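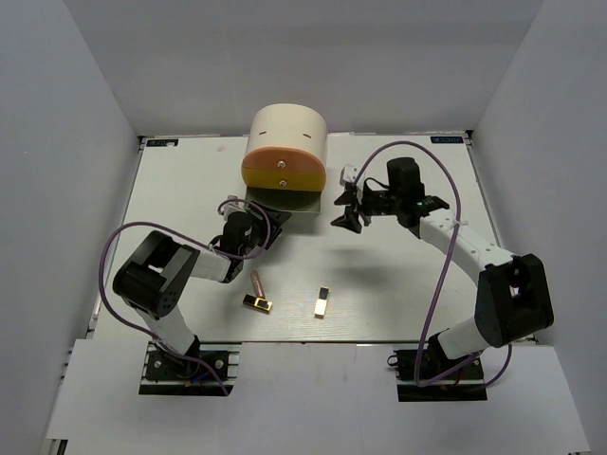 My meditation teacher says you need one cushion and a bit of floor. So why did the Skovo retreat shop send me home with 25 leaflets and a bell?

I went in September, for 5 days of silence. Breakfast was porridge. By the second morning I had composed, in my head, a very good letter of complaint about the porridge.

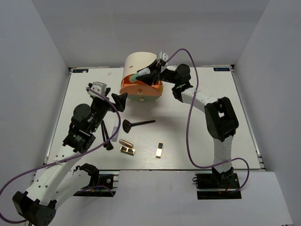

The little organiser with the orange drawer and round gold knobs.

I still think silence should be cheap. A weekend at Raptis costs 3000 crowns, robe hire extra, and the monks I know would sit in a bus shelter. I've booked again for spring, mind you.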